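Leka laundry service adds second shop and a children's clothes exchange

2024-05-08

The laundry service Leka will open a second shop in the Kandolari district this summer, in the former post office next to the bus station. The company signed the contract for the building last week, and the painting of the walls has already started.

Leka began four years ago with one small room and two washing machines. Today it washes for private homes, for a dentist and for the guests of the Pritico hostel. Many customers live on the other side of the river and must take two buses to bring their clothes. For them the new shop will make a big difference.

"Every week somebody asks me when we come to Kandolari," said Milagros Yáñez, the manager of Leka. "I always answered, maybe next year. Now I can finally give another answer."

The new shop will have 4 large machines for blankets and curtains, and a counter where clothes can be left early in the morning. Prices stay the same as in the first shop. A customer who brings more than one bag in the same week will get the second one washed for half the price, but only until October.

Together with the opening, Leka starts an exchange for children's clothes. Parents can bring things that became too small, and the shop will wash them and put them on a shelf by the entrance. Other families can take what they need without paying. The idea came from the parents of the Ballness sports club, who did something similar in their changing room but had no place to wash. The club has promised to give 100 pieces for the start, mostly shirts and towels. 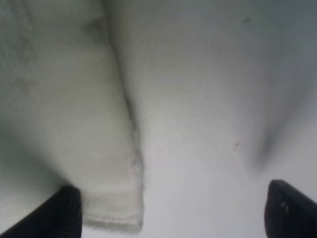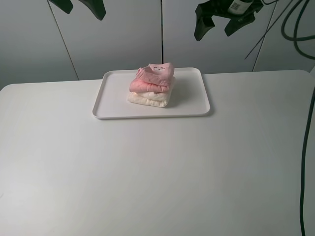
Soft white cloth seen close up, and three folded pieces on a tray, the top one with a small cat face.

Not everything is decided yet. The street in front of the old post office has very few parking places, and the owners of the bakery next door have asked the city for a stop zone of 30 minutes. The city has not answered until now. Yáñez said she supports the request, because a wet blanket is heavy and older customers cannot carry it far.

Leka is also looking for two people to work at the counter, one for the mornings and one for the late afternoon – experience is not necessary. Those who are interested can ask at the first shop during the normal opening hours. Clothes for the exchange are accepted there too, in closed bags please, and with the size written on the outside.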